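Small two-tier shelf for pasta, bags or boxes on the bottom?
Reading time: 2 minutes

albypirihi
Our pantry is one deep cupboard and the pasta has been falling out of it since August. I bought a small white shelf with thin metal legs, two levels, from the Villalba shop on the main street. It cost 19 dollars. Short pasta in bags, spaghetti in long bags, a couple of boxes. I can't settle on what goes where. How do other people do it?

gumboot_lou
Boxes on the bottom, always. They stand up on their own and you can read the front. Bags on top where they can slump as much as they like.

rocio_b
I do it the other way. Boxes on top because they don't slide off. Bags underneath, packed close so they hold each other up. If you put bags on the top level, lay them flat and keep them back from the edge.
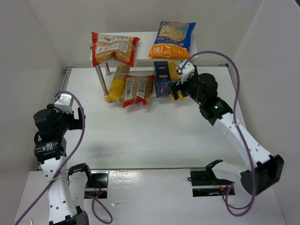

The long spaghetti is the one that gives me trouble. It won't stand straight under a low shelf, so mine goes in on a lean with the bottom end on the bench. It takes up more room than it should but it doesn't snap. Everything else lines up beside it.

gumboot_lou
Leaning is how you get a split bag. Mine went and I was picking spaghetti out from behind the fridge for a week. Put it in a tall jar.

rocio_b
A jar is fine if you have the height. Alby has a cupboard shelf above his. I'd measure first.

albypirihi
Measured. No room for a tall jar. I could lay the spaghetti flat on top, but then the short pasta has to go below.

tratedard_fan
Get the Tratedard clip-on basket and hang it under the top shelf. Packets go in on their side.

gumboot_lou
Won't clip to a thick shelf. I took mine back.

tratedard_fan
Fits mine. Depends on the shelf I suppose.

pesitz77
Whichever way you go, turn the bags so the clear window faces out. Half the labels are small print and a barcode and you can't tell what you've got from across the kitchen. Older packets at the front.

rocio_b
Agree on the windows. I don't bother with older at the front. We go through it too fast for that.

albypirihi
Ended up with spaghetti on a lean at the left, boxes next to it, short pasta on top. I'll see if it lasts.

Comments (3)

Marg: We keep ours in an old drawer on its side. Cost nothing.

D. Lamero: Check the legs are level before you load it. Mine had a wobble and I put a folded bit of cardboard under one corner.

kev_in_the_shed: Still say jars.

Related threads
Storing flour in a humid kitchen
Best colour for pantry labels
Deep cupboard, short arms: what works?
Tins on the top shelf or the floor?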